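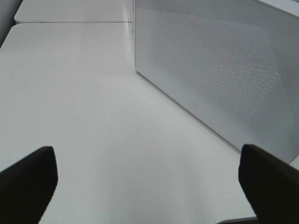 Bench 2, white tabletop

Ticket 2654 – Plurkilen energy dashboard drops readings
Opened by: Nesrin Ersoy
Assigned to: Jui-lin Lu
Status: Resolved, December 20, 2021

Nesrin: Love the new dashboard! One snag – the hourly power totals stop at 317 rows and the rest come up blank. Same in both browsers.

Jui-lin: Great catch, and thanks for the row number! Could you send me the export log?

Nesrin: Attached. It should have 892 rows.
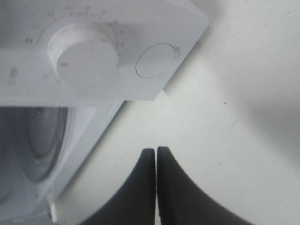 White appliance with dial knob

Jui-lin: Found it! The sync job was timing out after 20 seconds and saving whatever it had by then. I raised the limit and reran it – all 892 rows are in. Could you refresh and check the solar tab too?

Nesrin: Solar tab looks wonderful, every hour filled in. Thank you so much!

Jui-lin: Yay! Oi-ling Mok is adding a timeout warning to the next build. Closing this one, reopen any time.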